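Day whatever of the kitchen set

Apr 26, 2025
3 comments | Share

Quick one, tea going cold. 1566 done as of this afternoon. Target is 2000 so the end is sort of in sight, if you squint.

For anyone new, I collect demonstrations for the Kneath project. You hold a gripper in each hand, do an ordinary household job, and the learning system gets the recording to copy from. Job gets a label, file gets a name, on to the next. Siler want the kitchen tasks first, laundry after. Fine by me, I hate folding.

We started in February with drawers. 400 of those. Drawers are easy, pull, push, done. I could do drawers in my sleep and by the end I think I was. Hwa-young went through them all afterwards and threw out a load of mine for being too fast. Too fast! I'd been proud of that. But she's right, if I rush then the thing learns rushing, and it hasn't got my wrists.

So now it's slow hands. Slow in, small pause, close, lift, slow out. I've started doing it at home with mugs. Seren says it's like having tea made by a heron.

Microwaves are the current lot. Plate out, plate back in. Sounds like nothing. The glass plate is a pig though, it's slippery and round and you have to get under the rim without shoving it across. Both hands have to agree. If one side lifts early the other just scrapes. I've learnt to say "and up" under my breath, there's no sound on the recordings so who cares.

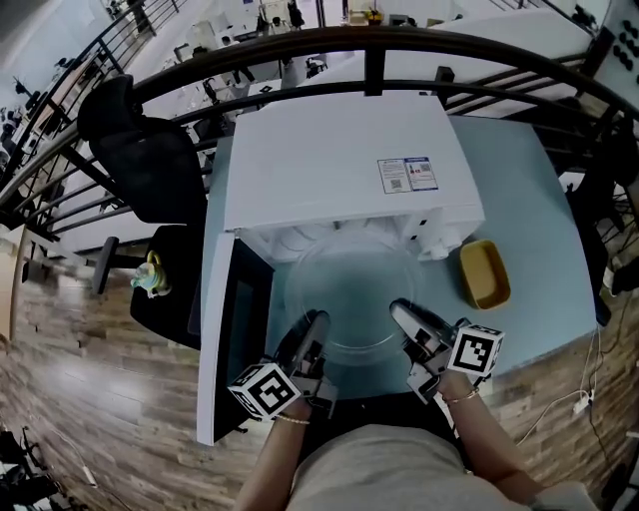 Other thing is the fails. I used to bin every one and start over. New rule from Hwa-young, if you fumble it and then sort it out, keep it and tag it as a recovery. If you fumble and give up, bin. Took me 8 goes to stop stopping dead every time somthing slipped. You want to say sorry to it.

Shoulders are bad by three o'clock. Started swapping jobs round so it isn't all reaching forward, doors for a bit then wiping. Helps a little. Will ask the Tralturwood lot what they do, they've been at it longer and they all look fine.

Flulbridge next week for the handover, so no post probaly. Need to relabel a batch before then, I put "open" on a whole run of "close". Yes, all of them.

Right, tea.

Share | 3 comments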